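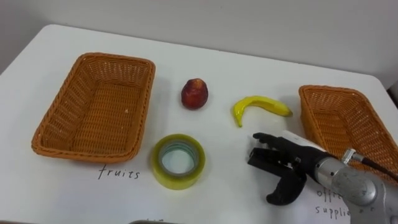

July, sorting table, 9:40

Set up the white table again for the fruit sort. Wrote "fruits" on the top in thin black marker so the larger basket goes back to the same spot each time, with its front rim just above the word. My lettering is uneven but readable. Rosside wanted printed labels and I still think handwriting is fine for this stage. Check that the marker wipes off before we do the other corner.

The baskets are the woven ones from the Skovby order. The rectangular one is the better shape for this – low sides, wide opening, and the braided rim gives you something to line up against. Olmedo's list has it as "tray, 34", which confused me when I went looking for it on the shelf. Changed the entry to "basket, large". 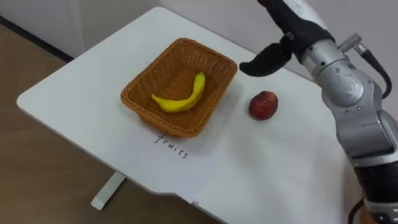

The banana takes up more of the basket than you would think because of the curve. Put in along the near side, it still leaves much of the bottom clear, so the red fruit should fit without stacking. Red fruit is down as "apple" on one sheet and "nectarine" on another. Pick one. I have written "red fruit" in the log until the Gruner list comes back.

10:21. Ran through the order of items again on paper. Banana first, then red fruit, 10 rounds, basket emptied between rounds.

To do: second marker, finer tip if there is one. Packing tape back in the drawer when finished. Copy page 31 into the shared binder.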